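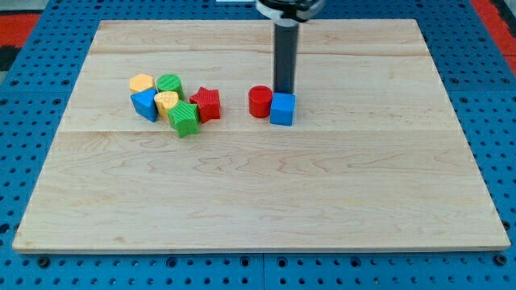
Flencombe arm over the sorting board, lined up over the blue cube. Board and shape blocks sold separately.

Flencombe Bench Arm, tidy-up kit

In stock, 30 units. Next lot September.

Small arm for light pick-and-place work on a bench. Sorting, clearing, putting bits back where they live. Two-finger gripper, long shaft, bolts down to the Wikberg perforated base (comes in the box, bolts too).

Can it do chores yet? We get asked this every week so, quick answer. Some. Slowly.

Fine with: wooden blocks, tins, jars with the lid on, boxed screws, pegs. Anything stiff that stands up by itself.
Hit and miss: stars and other pointy shapes, things pushed up tight against each other, mugs by the handle.
No: socks, tea towels, wet plates, cables, carrier bags. Please don't buy it for laundry. People have, and they send it back.

Shop floor is a better bet than the kitchen at the moment. Same parts, same place, good light. A playroom floor is not that. Levente Takács in our workshop runs one at the end of his packing bench, sorting knobs into trays, and he still clears the odd jam by hand. He reckons it's worth the space. A person is quicker.

Spec
Max load 300 g
Gripper opens to 200 mm
Power supply and UK plug included
Software: Jutow, runs on most laptops, no yearly fee
Price 1,230 pounds inc VAT, delivery extra

You will need
A solid bench. Not a folding table, it wobbles and the picks go off.
A free afternoon for set up. Teh manual is short but do read page four before you switch on.

Extras
Lengyel sorting board, maple, sits flat on the base
Wooden shape blocks, mixed colours, good for practise runs before you let it near anything you like
Spare gripper pads, pair

Keep fingers and pets out of the way when its running. Stop button is on the lead.

Orders in by 15th December go out before the break. After that, new year.

Returns within 30 days, in the original box please. Questions, use the form, we do read them.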